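Fotden Community Boards > Kitchen & Home > Cutting down on trash

Thread: anyone actually keep up with weighing their trash?

lucero_d
22 November 2018
Ok so we started this in August. Kitchen trash only, weigh the bag before it goes out, write it on the calendar. Two adults, two kids, one dog that eats half of what should be compost. First week was embarrassing, not posting it. Now we're kind of stuck. Numbers went down fast and then just sat there.

Food scraps are handled, we have the Grudthorpe bin out back and it's doing fine. Glass and cans go to the drop-off. What's left is basically packaging. Chip bags, the film off of meat trays, that crackly stuff around paper towels, receipts, butcher paper with a plastic side. All the mixed junk.

Wife thinks we should stop weighing because film weighs nothing and the number won't move anymore. I kinda agree but then what do you measure??
- Domingo

potluckpat
Count bags, not pounds. Film is all volume. We went from a bag every other day to one on Sunday night and the weight hardly changed.

mrs_halvard
Disagree with Pat. Bags depend on how hard you stomp on them. My husband can get a month of garbage in one bag if he's mad enough. Weight is weight.

potluckpat
lol fair. but then the OP is weighing air

tallgrass_tim
Neither. Just sort it for one week and look at it. Put out a few tubs and split things up, paper only in one, plastic only in another, anything that's both goes in the last one. Ours were old drink cups on the counter for the small stuff, a box on the floor for the big stuff. The "both" pile is the one you can do something about at the store. You don't need a number at all. 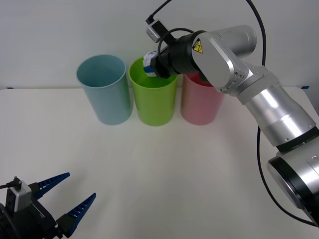
Can you put paper in the recycling if it still has plastic wrap stuck to it?
Pull the plastic off first. If it won't come off clean, the piece goes in the trash at most places, so check your local list.

mrs_halvard
Our town says the same. They also say no receipts, which I only learned last year after being very smug about my receipts.

lucero_d
wait receipts are a no?? been putting those in forever

mrs_halvard
Ours are. It's the thermal paper. Not sure about yours. Call them, they do pick up.

kettle_on_low
Going to be the grump here. I did all of this, the tubs, the scale, the spreadsheet. Lasted till spring. You know what changed our trash? Switching where we buy meat. Counter wraps it in plain paper, no tray, no film, no little diaper thing under the chicken. One change, bigger than everything else put together. The sorting was a hobby.

tallgrass_tim
You found out about the trays BY sorting though

kettle_on_low
I found out about the trays by having eyes

potluckpat
Can we not do this again

cris_b
Hi all, been reading for a while, first time posting in this section. We do the office version of this. 200 people on site, one break room per floor, everything in one stream until I complained enough that they gave it to me.

Few things that might help at home too. Labels don't work. We had nice ones made by Clesa, with drawings, big letters, everybody walked right by. What worked was color. Same color for same stuff on every floor and then don't ever move them. People learn it with there hands. If you swap two of them for cleaning and put them back wrong you lose a whole week, ask me how I know.

Second thing. Wrapped stuff is the worst and it's the habit you have to break. People wad up a napkin or a paper bag, shove it in the clear wrapper the sandwich came in, squeeze it all into a ball and toss it. Takes one second to make and then it's trash for good, because no one downstream is going to peel it open.

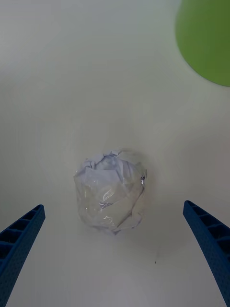
Cristóbal Bustos

So that's my one rule for the break room. Don't make a ball. Flat paper, flat plastic, two seperate places. If you're in a hurry leave it all on the counter and I would honestly rather sort that myself than unwrap things.

Third, on the weight question, we do weigh ours because the hauler bills us that way. 168 pounds off the top floor last month, no idea how, I think someone cleaned out a desk. But I would not bother at home.

lucero_d
The ball thing. My kids do exactly this. Granola bar wrapper stuffed with the napkin. Every single lunchbox. Never thought about it.

mrs_halvard
Mine are grown and still do it.

kettle_on_low
Ok the ball rule is good, I'll give you that. Colors I don't buy for a house. A house has four people in it, you can just tell them.

cris_b
You have clearly not met my brother in law

potluckpat
Question for Cristóbal, what do you do with the clean film once it's flat? Our grocery used to have a barrel by the door and it's gone

cris_b
We bag it and it goes with the cardboard guy, he has somewhere that takes it. For home I'd ask at the bigger stores. Has to be dry and has to be clean. Meat film don't even try.

tallgrass_tim
The Magaña market out on the county road still had a barrel when I was there. Inside by the carts, kind of hidden behind the firewood. Bread bags, paper towel wrap, the stuff off of cases of water. Not cling wrap, the sign is pretty firm about it.

mrs_halvard
Is that the one with the bad parking lot

tallgrass_tim
yes

mrs_halvard
Then no thank you, I'll stick to buying less of it.

lucero_d
Ok here's where I landed. Taking a break from the scale. One week of sorting like Tim said, starting after the leftovers are gone because this week is not a normal week for anybody's trash. Kids get the no ball rule tonight. Will try the meat counter too but it's more expensive here, like a lot more, so maybe only for chicken.

Anyone know if the paper from the counter can go in the Grudthorpe? It's got that slightly waxy feel.

kettle_on_low
Tear it. If you see a thin stretchy layer on the torn edge it's plastic, keep it out. If it just tears like paper you're probably ok. Rip it small either way or it mats up on you.

potluckpat
Mine matted up so bad. Pulled out a whole sheet in October you could still read the price on

lucero_d
Good to know. Thx everybody. Will post the pile when it's sorted, unless it's worse than the August one

Views: 1,596
Thread is open to replies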